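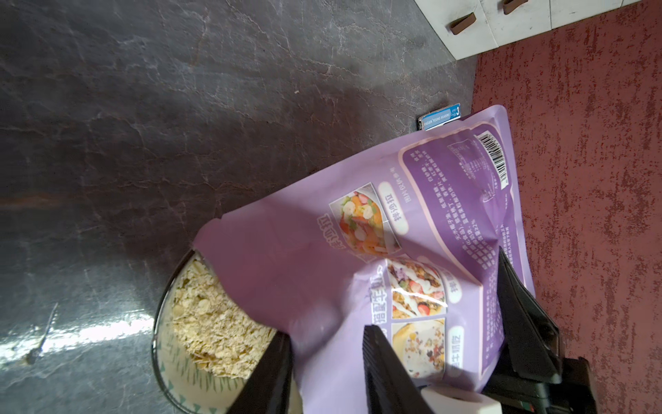 4.2 Pouring from soft packaging

I'll admit that pouring was the task I least wanted to include. Rigid containers are well covered by now, and our first policy already did fine on cups and jars. But the homes we collected in are full of food in bags, and a kitchen robot that can only handle jars isn't much of a kitchen robot. So Apolline Gaillard and I added a pouring split to the Mirnbridge set, and it ended up taking most of our spring.

The split has 1,065 demonstrations, all two-armed, recorded in 13 homes in and near Ostden. Each one starts with an open package and a bowl on a counter and ends when the operator sets the package back down. We asked operators for a normal breakfast portion and left it at that. (Gerd Böttcher wanted us to fix a target weight. I talked him out of it, and I still think that was right, though it made scoring more of a pain.)

Figure 3 shows a pour from one of the wrist cameras, with oat flakes in the bowl and the mouth of the pouch right over them. One gripper is at the opening and the other holds the base side. We call this the mouth-and-base grasp, and it's the one our operators settled on for large pouches. Look at how much of the view the package takes up, too - the film hides the right side of the bowl, and a deep crease runs through the printed pictures. A method that tracks the package by its printing has a rough time with that. Our earlier baseline did just that, matching features on the label from one time step to the next, and it lost the pouch on most of the tilts.

What we do instead is pretty simple. The policy gets both wrist views plus the overhead view, and we add a small head that predicts where the edge of the opening is relative to the bowl rim. The head is trained on 1,881 hand-marked images, which Valentin Texier and Josiane Langlois labeled over a couple of weeks in March. When the opening is hidden in one view, the head leans on the others, and if all three are bad it holds its last guess and the arms slow down. That slowing down wasn't in the original design! Inès Langlois put it in as a safety stop while debugging, success went up, and we kept it.

I should say something about clutter. We didn't clear the counters before recording, so other packages and boxes show up near the work area, and reflections from windows and lamps do too. Training on a tidied-up subset gave us a policy that looked great in the lab and got noticeably worse in homes it hadn't seen. The glare was the bigger problem of the two, mostly on dark, shiny stone.

Figure 3. Mouth-and-base grasp during a pour of rolled oats, wrist view. The second gripper is at lower right.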